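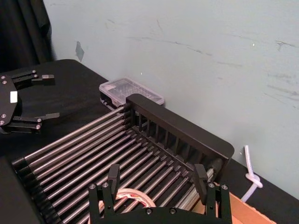 Pesent hat im Juni sein Labor in Undoveck geöffnet. Vorgeführt wurde eine zweiarmige Anlage, die Alltagsgegenstände greift und ablegt. Für einen Durchgang sind 100 Sekunden vorgesehen, die Steuerung stammt von Domański.

Artikel drucken | Per E-Mail senden

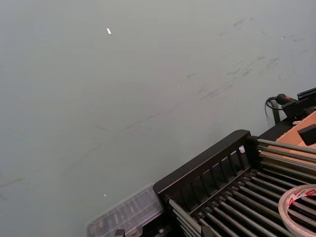

Die Greifplanung rechnet mit 5 Hz und bewertet je Zyklus bis zu 200 Kandidaten. Als schwierig gelten dabei glänzende und durchsichtige Flächen - die Metallstäbe des Gestells etwa oder die Klarsichtbox daneben. Domański gleicht deshalb die Ansichten mehrerer Kameras ab. Eine Version für Packplätze soll in Lirkamham erprobt werden, geplant sind vier Stationen.

Diese Website verwendet Cookies. Mehr erfahren | Akzeptieren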